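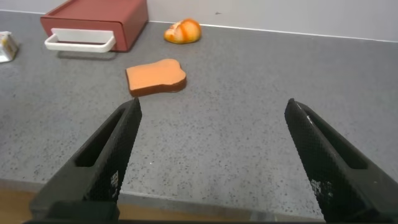
Jui-lin Tang replied first, asking that the controller rate and the source of the pose timestamps be stated before anyone proposed a remedy. Both have since been added to the post.

Reading time: 5 minutes

Grasp planner accepts a pose, then closes short of the object

Posted by Delia Alarcón, December 3, 2022

Our laboratory maintains a pick-and-place stack on an arm with a wrist camera and a parallel gripper. The planner is Senero, the perception node was written in house, and the test objects are toy food items on a gray speckled countertop. The bread slice is the one that gives us difficulty. It lies flat, and the planner must bring the fingers down on either side of it with very little clearance above the counter.

The sequence is as follows. The perception node segments the slice in the wrist view, fits a plane to the counter, and publishes an object pose in the camera frame. A transform node converts that pose to the base frame. Senero plans an approach, the arm descends, and the gripper closes. The planner reports success at every stage. In a large share of trials the fingers close short of the slice, always on the side nearer the base of the arm.

The following checks have been completed:

- Hand-eye calibration was repeated in October and again last week. The residual was acceptable on both occasions.
- The planned trajectory was compared with the joint log. The arm goes where it is told to go.
- The toy roll was tried as a target under the same settings. The error is present but smaller, and the grasp usually holds because the roll is rounded and the fingers have more to close on.
- Slowing the approach to half speed reduces the error. It does not remove it.

The controller runs at its default rate. The pose message is stamped by the perception node when the segmentation result is published. The transform lookup requests the latest available transform. I would be grateful for guidance on whether this should be treated as a calibration problem or a timing problem, as the two would be assigned to different members of our group.

Jui-lin Tang

Thank you for adding the timestamp information. On the basis of what is now written, this should be treated as a timing problem, and the change required is small.

The image is captured while the arm is still moving toward the pre-grasp position. Segmentation then takes time. When the result is published, the message receives the time of publication, and the transform node pairs it with the latest arm position. The camera has moved between those two moments. The object pose is therefore placed in the base frame using a camera position that did not exist when the picture was taken. The error will follow the direction of travel, and it will shrink when the arm moves slowly. Your fourth check shows the second of these effects, and your description of the side on which the fingers close is consistent with the first.

Two changes are recommended.

First, carry the capture time through the perception node. The header of the incoming image should be copied to the outgoing pose without alteration. Please confirm that the driver stamps the image at exposure and that no intermediate node (a resizing or rectification node is the usual cause) writes a new header.

Second, request the transform at the time given in the header, with a short timeout, and reject the pose if the lookup fails. Falling back to the latest transform will bring the same fault back without any warning in the log. Your transform buffer must also be long enough to cover the slowest segmentation result. If your logger permits it, set the buffer length to 2000 milliseconds and record the age of each pose on arrival. Should the oldest pose approach that limit, the buffer ought to be lengthened before any other parameter is adjusted.

A simple test is available before any code is changed. Command the arm to the pre-grasp position, wait until the joint velocities are zero, discard whatever is in the queue, and take a new image. If the lateral error disappears with the arm at rest, the calibration may be left alone.

Booker Rosenthal

We had something similar with Cleto and increased the finger opening. That was sufficient for our purposes. It may be worth trying if you are short of time.

Wiesława Głowacki

I agree with the reply from Jui-lin Tang and wish to add a point on the plane fit, which may account for whatever error remains at rest.

A flat object seen from a wrist camera at a shallow angle presents a long, thin region to the segmentation. If the points belonging to the edge of the slice are included when the plane is fitted, the counter plane tilts slightly and the estimated height of the object changes with it. The planner then intersects the viewing ray with the wrong plane, and the result is a shift along the viewing direction. It is easy to mistake this for a calibration fault. The object mask should be enlarged by a few pixels and removed from the cloud before the plane is fitted. The gripper fingers should be masked as well. They occupy a good part of a wrist view, and depth readings at their borders are seldom reliable.

I would also ask what the planner means by success. In the version of Senero used at our site, the status is returned when the trajectory has been executed and the gripper command acknowledged. Contact is not considered. A check on final finger width costs very little – the gripper reports it already – and it allows a missed grasp to be recorded as a failure. For thin objects the threshold must be set per object, as a closed gripper and a gripper holding the slice by its edge may report similar values.

With regard to increasing the finger opening, a wider opening will tolerate a larger pose error on the approach. The slice will then be pushed along the counter by whichever finger reaches it first, and the final pose in the hand will vary from trial to trial. If a placement step follows, the error will appear there instead.

Delia Alarcón

The test at rest was carried out this afternoon. With the arm stationary and the queue cleared, the lateral error is no longer visible in the log. A small offset along the viewing direction remains, and the plane fit will be examined next. The rectification node was writing a new header. A corrected version is under review in our repository, and the finger width check has been entered as a separate item.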